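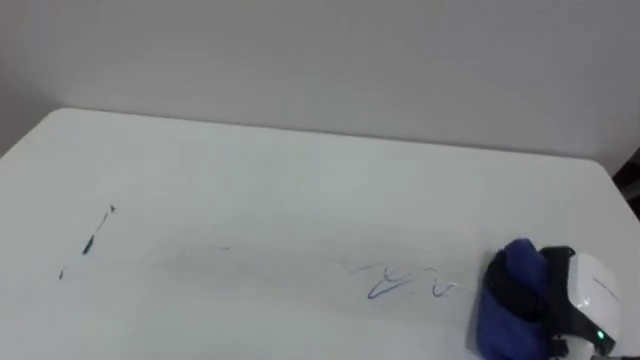 Cleaning the Tralus Writing Table

A fresh top is a joy to write on, so wipe it often!

1. Fold a soft, dry cloth into a flat pad.
2. Press it down and wipe in long, overlapping strokes.
3. Gray haze left behind? Turn the cloth to a clean side and go again.
4. For stubborn ink, mist lightly with water, wait 60 seconds and wipe -- blue can take a second pass.

Note: Check for small dots of ink near the corners.

Caution: No scouring pads. They dull the matte finish for good.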